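Weekend Archive Assistant (part-time), Pladthorpe Town Newspaper Collection

Location: Pladthorpe, second floor, no elevator
Hours: 15 per week, Monday off
Starts: August
Reports to: Guðlaug Brynjólfsdóttir, Collections Manager

The Pladthorpe collection holds 1,280 bound volumes of local newspapers, most of them concerned with drainage. We are looking for a patient person to help us index them before the Gunawardena grant runs out and we go back to using shoeboxes.

What you would be doing

You will read old newspapers and type up who is in them. Births, weddings, prize squash, lawsuits over fences. The Granitz family sued somebody nearly every spring for 70 years, and each case needs its own entry. You will also answer letters from people who are certain their great-grandfather founded the town. Please be kind to them. We have had plenty of founders.

Some lifting is involved. A bound volume weighs more than it looks and sheds a reddish dust that does not come out of light-colored pants.
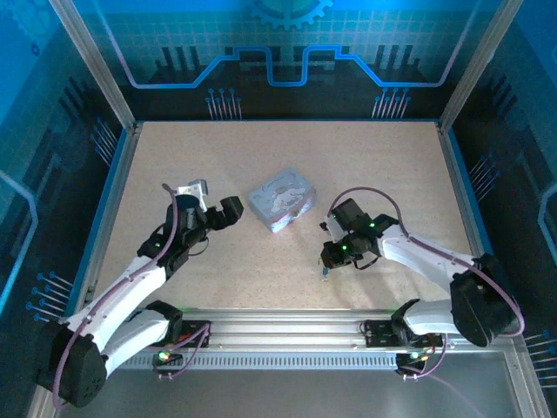
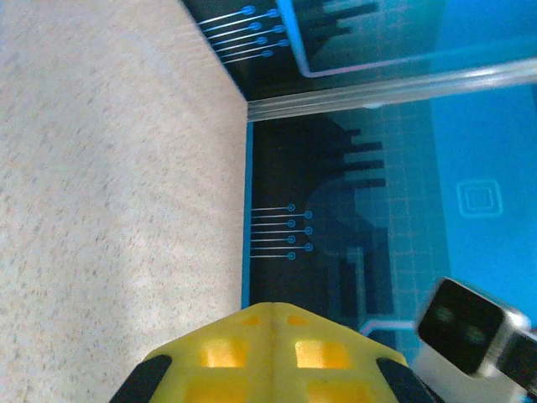

What we need from you

You can read faded print for a few hours without getting cross. You type accurately, and you know the alphabet well enough to file Mc and Mac the way Guðlaug likes them filed, which she will explain on your first day and again on your second. A degree in history is welcome. So is a long habit of doing crosswords. Experience with Nunent, our catalog software, would be a surprise, but training is provided.

What you get

An hourly wage in line with the town pay scale, which you may look up if you are sitting down. Paid holidays, free parking behind the library, and a desk by a window that opens – in summer it also closes. Coffee is on the house. The mug is yours to bring.

How to apply

Send a letter of no more than 2 pages and the name of one person who has worked with you and would do it again. Drop it at the front desk or mail it to the collection, attention Guðlaug Brynjólfsdóttir. Interviews last an hour and include a short filing test. Pencils are supplied. Pens stay in the lockers downstairs, along with sandwiches.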